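About Ridero

Ridero is a small pottery school on Humen Street. Tumelo Chauke opened it with two wheels and a secondhand kiln. Today we teach beginners and returning students, 52 weeks a year.

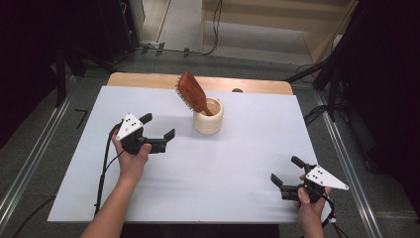

What we teach

Classes cover hand building, throwing and glazing. Clay and firing are included in the fee. We have some 200 students on the books, and most stay for more than one term.
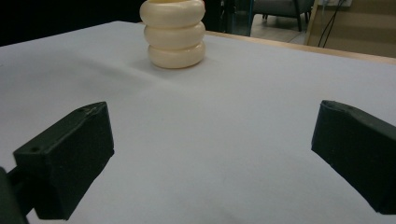 Baoshan Deng runs the Monday hand-building class. Beginners start with coils and work up to taller forms. A stack of three fat rings, with the grooves left showing between them, is a shape we like for a first lamp base or vase. Glazing comes in week six.

Filed under: About Us, Classes

Comments

marcy_l: Is the February course full?

Ridero: Two places left on Mondays.

P. Olsen: Took the glazing class last year and still use my bowls.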